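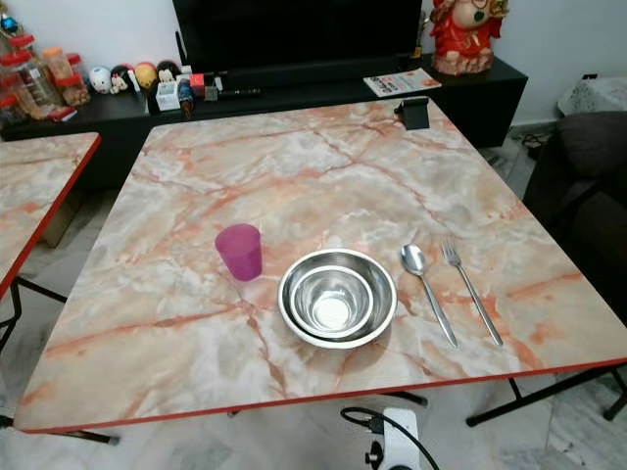

Start layout as the head camera gets it. Cup on the left, the two bowls, then spoon and fork.

Ona torso on folding table: calibration does not stay

jihad_awad
Hello all. I have the Ona two-arm torso with the Gomeck controller, and my work with it is table clearing in a normal living room. The order is always the same: cup first, then the inner bowl, then the outer bowl, spoon, fork. I did the hand-eye calibration in September with the board from the kit and the result was good, error under one millimeter on the report.

My problem is the following. In the morning the right arm takes the spoon without difficulty. After 30 or 40 cycles it closes the fingers too high, and the fork is worse than the spoon. If I calibrate again, it is good again, and then the same story. I have tightened the four screws of the head bracket and I have checked the finger pads (Florier, the soft ones). The table height in the config is 65 cm, measured with a tape.

Which part should I look at first? I would prefer not to calibrate every day.

mk_bench
Look at the table. It stands on a folding frame. Each time the fingers press on the top, such a frame can open a little, and then the top goes down. You don't need much for a fork, it is lying almost flat on the surface. Measure the height in the morning and after your 40 cycles, on the same corner.

hcarrillo
I don't agree that it must be the table. With steel bowls and steel cutlery the depth picture is bad from the beginning. The inner bowl is shining back the overhead light, and the spoon and fork even show a bit of the marble. My depth camera used to put a spoon 8 mm under the table in this kind of light. First look at the raw depth, then blame the furniture.

mk_bench
But he says the morning is good. Bad depth from reflection would be bad in the morning also, no?

hcarrillo
Not if he has daylight in the morning and the lamp later. Jihad, do you have the lamp always on?

jihad_awad
The lamp is on all the time and the curtain is closed, I was careful with this point. I will measure the table.

petra.v
Two small things while you measure.

The white adapter on the floor between the legs, with the black cable going up in a loop. Please fix this cable before anything else. If the base or your own foot pulls it, you will search for a calibration error for a week. I lost a lot of time like this with a different machine. Put the adapter against the wall or tie the cable to something which does not move.

Second, do you use the red edge of the table for the plane fitting? The second table on the left has the same top and the same edge. If your edge detector takes a piece of that one, the plane will be wrong by some degrees. I would cover the second one with a cloth or push it out of the view.

jihad_awad
I have results now.

Height at the near right corner in the morning: 65.0 cm. After 40 cycles: 64.6 cm. So mk_bench was right for this part, the table goes down. I pushed the legs together by hand and it came back up.

Then I looked at the raw depth as Heriberto asked. There is a hole in the middle of the inner bowl, and the fork handle is missing in many pictures. The tines are visible but noisy. So I think I have two problems and not one.

To petra.v: yes, I use the edge, it is the default option. The adapter is moved to the wall and the cable is tied.

hcarrillo
Good that you looked. For the bowl I would not use depth at the center at all. Take the rim. The outer one has a wide rolled rim, it is easy to find in the color picture, and you know its height from the plane. For the fork, grasp from the color mask plus the plane height, and ignore the depth of the handle.

mk_bench
I agree about the rim. But all of this trusts the plane, so the plane must be measured in every cycle and the 65 should go out of the config. In the Gomeck menu it is under Workspace, "fit surface at start". It costs less than one second.

hcarrillo
And if the fit takes the wrong table, he is worse than before. I would keep the fixed number and make the table stiff. A strap between the legs, two turns, finished.

petra.v
Strap and also fit, with a limit. If the fit is more than 5 mm from the fixed value, the cycle stops and calls you.

jihad_awad
I did it like petra.v wrote: strap on the legs, fit on with the limit of 5 mm, cloth on the second table, rim for the bowls. Yesterday I made 85 cycles without a new calibration. The spoon was never missed. The fork was missed two times, both times the fingers touched the handle and pushed it away to the right.

mk_bench
Two from 85 is fine for a fork. Which pads do you have, the 30 or the 40 hardness?

jihad_awad
The 40. I can order the 30 from Ackah, but the delivery is slow to my place.

hcarrillo
Order them. With the 40 I had the same pushing on thin handles. Until they come, lower the closing speed on the right hand only, and leave the cup as it is.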